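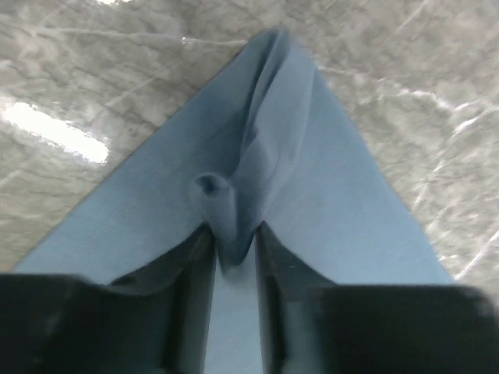
Section 3: Putting Up the Scoreboard on Match Day

Skunenitz Rugby Club – Ground Duty Guide, revised July 6, 2020

This section covers the Omillow portable scoreboard used on the main field at Figueroa. The second field still has the flip-number board, and if you can count to nine you already know how to run it.

Read the section once before you go outside. Allow 40 minutes from opening the shed to first whistle. You will feel silly standing next to a finished scoreboard with time to spare. Enjoy it.

What you need

The Omillow board in its hard case
Folding stand and two stand pins
Control box and its cable (gray, long, always tangled)
Battery, charged
Four sandbags
The shed key, which lives on the hook and is signed out on the sheet beside the hook

3.1 Placing the stand

1. Carry the stand to the halfway line on the clubhouse side. It goes behind the spectator rope. The away team's coach may suggest a better spot. Thank him and carry on.

2. Open the legs until both side braces click. One click means you have done half the job.

3. Push a stand pin through each brace from the outside in. The bent end should point down.

4. Lay two sandbags on each foot rail. In a strong wind, leave the board in its case and use the flip numbers from the second field.

CAUTION: Do not tie the stand to the spectator rope. We tried this in February. The rope came down, the stand came down with it, and a gentleman from the visiting club wore most of a cup of soup.

3.2 Hanging the board

1. Get a second person. The board isn't terribly heavy, but it is wide, and it catches the wind like a barn door.

2. Lift it by the handles on the back, never by the display cover. Hook the top brackets over the crossbar first, then let the bottom edge swing in until the latch closes.

3. Tug the bottom edge toward you. If it comes away, the latch is not closed, whatever it sounded like.

4. Face the board across the field and a little toward the scorer's table. The scorer needs to see it too. This was learned during a cup match in which we awarded ourselves a penalty try on the board and left it there until halftime.

3.3 Power and control box

1. Check the battery light before you connect anything. Green is good. Amber will get you through one half. Red means somebody put it back on the shelf and not on the charger.

2. Plug the cable into the board, then into the control box. The two ends look the same and are not. The end with yellow tape goes to the board.

3. Turn the battery switch on and wait for the board to count through its digits. Pressing buttons while it does this makes it start over.

4. Set HOME and AWAY to zero. Set the clock to 40 and choose COUNT DOWN. For youth matches, ask the referee how long the halves are and set that instead.

5. Press HOME +5, then HOME –5, then the same for AWAY. If the score goes back to zero each time, you are ready.

Note: There is no +7 button. A converted try is five and then two, entered separately. Please wait for the kick.

If the display is too dim in bright sun, hold LIGHT until it steps up to the top setting. This drains the battery faster, so take it back down when the clouds roll in. The clip-on Briter lamp in the case is for the scorer's table at evening matches and has nothing to do with the board, despite many attempts to plug it in.

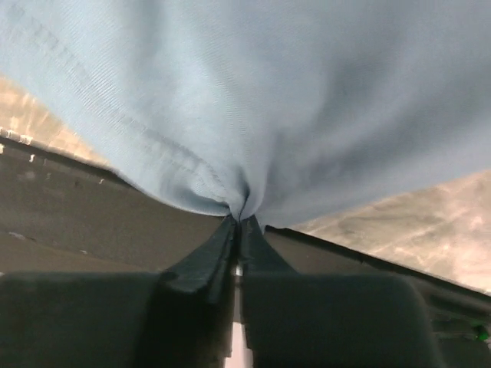 3.4 When something goes wrong

The board is blank. Check the battery switch, then the yellow-tape end, then the battery light, in that order.

One digit is missing a bar. Turn the power off and on between plays. If it is still missing, write it on the fault sheet and announce the score loudly. An 8 with no middle looks a great deal like a 0, and supporters have strong feelings about this.

The clock and the referee disagree. The referee is right. Hold CLOCK and use the arrows to match.

The buttons do nothing. Someone has pressed LOCK. Hold it for seven seconds. Yes, it feels longer.

CAUTION: Do not open the back panel. Corentin Lecomte has the only spare fuses and knows which one goes where. Eusebio Arrieta also has a screwdriver and should be discouraged.

3.5 Taking it down

1. Switch off at the battery before unplugging the cable.

2. Wipe mud off the display cover with a damp sponge. No glass cleaner.

3. Unlatch the bottom edge, lift off with two people, and lay the board face up in the case.

4. Coil the cable loosely and fasten it with the strap. Wrapping it around your elbow is how it got the way it is.

5. Put the battery on the charger and look for the light.

6. Return the key to the hook and sign the sheet. The final score can go on the same line if you are proud of it.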